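Part-Time Story Room Host, Pikia Family Library

Applications open now, reviewed as they come in, with a hoped-for start in March

Pikia has been lending picture books to the families of Morsy for longer than most of our current borrowers have been able to read, and we are looking for a warm, steady, good-humored person to take over our Story Room. If you like being with small children in the morning, if you don't mind reading the same book over again because a three-year-old has asked you to, and if you can keep a conversation going with a tired grandparent while finding a lost mitten, we would very much like to hear from you.

We are a small private library on Grivard Street, paid for by family memberships and by a yearly grant from the Julitz Fund. There are close to no rules about food, none about noise, and only a few about the stairs. Our collection runs to 2,222 picture books and board books at the last shelf check, with a corner of titles in Arabic, Spanish and Portuguese that we would love to see grow. If you read in any of those languages, please say so in your letter, even if you think your accent is rusty. The children will not mind, and their parents will be delighted.

What the job is like

The Story Room opens at 9:30 in the morning and the first reading starts at 10, or whenever the coats are off. A session has two or three books in it, some songs, and a long stretch of free play afterward, when the grown-ups talk and the host goes from one family to the next. That last part matters to us a great deal. Plenty of people who come to Pikia are new to town, or home alone all week with a baby, and a friendly chat on the floor may be the longest talk they have had with another adult all day. Our last host, Iman Hegazy, used to put the coffee on before she unlocked the door, and we hope you will keep that up – though you are welcome to switch us to better coffee.

The room holds up to 50 people, counting babies, and on rainy mornings it can feel like more. You will have a helper with you on the busy days, usually a student from the high school who is earning service hours. You choose the books. We have never handed a host a reading list and don't plan to start, but we do ask that you read each one through by yourself first, out loud if you can, so that the long words don't catch you by surprise.
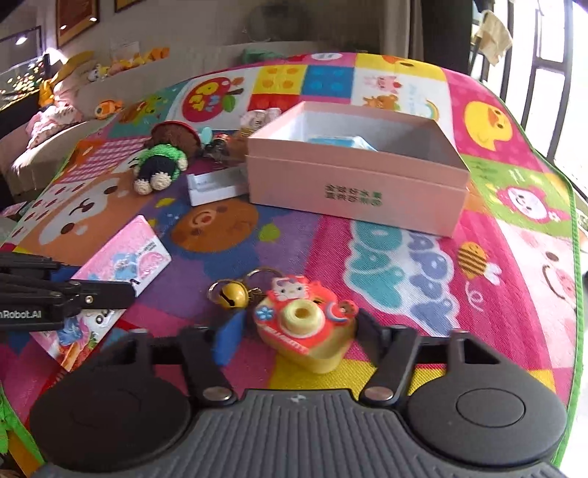 Kiri Lowther wrote to us after her family's first season that she had come for the books and stayed for the hour after them, and that whoever took over should please go on learning every child's name, because her son still talks about being greeted at the door like a visiting king. She added that the songs could stand to be a little slower for those of us who don't know the words, and we think she is right about that too.

The rest of the job is quieter. Once the room has emptied you will put the books back in order, wipe down the toys, mend what can be mended with tape, and write a few lines in the daybook about what went over well and what fell flat. A couple of afternoons a month you will sit down with us to pick new titles. We have a book budget of $2,000 for the year, and the Story Room host has a real say in how it is spent. (Iman talked us into a whole shelf of books about diggers, and it has hardly had a book left on it since.)

Hours and pay

The position is 16 hours a week, mornings mostly, with the two planning afternoons each month included in that. Pay is $24 an hour. We close for two weeks in the summer and one in the winter, and you are paid for all three. There is also a training allowance of $800 a year, which you may spend on a storytelling workshop, a language class, first aid beyond the basic course, or something else you can make a fair case for. You and your household will have a free family membership for as long as you work here, and we let former hosts keep theirs.

Who we are hoping for

You don't need a library degree. We would like you to have spent real time with children under six, whether that was in a classroom, a daycare, a church nursery or your own kitchen. You should be comfortable getting down to the floor and up again, or have a good plan for running the room from a chair – one of our best-loved hosts did just that for years. A current first aid certificate is needed before you start, and we will pay for the course if yours has lapsed. We run a background check on everyone who works with our families, and we cover that cost as well.

Singing in tune is not required. Singing loudly helps.

How to apply

Please send us a letter of a page or so, along with the names of two people who have seen you with children. Tell us a bit about yourself and about a picture book you would be happy to read tomorrow morning, and why. Drop it off at the front desk any time before 4 in the afternoon, or mail it to Story Room Host, Pikia Family Library, Grivard Street, Morsy. If we'd like to meet you, we will invite you to sit in on a session and then read one book to the room. We pay for that morning whether or not you end up taking the job.

Questions are welcome at the desk, and so are visits. Come in and have a coffee before you decide.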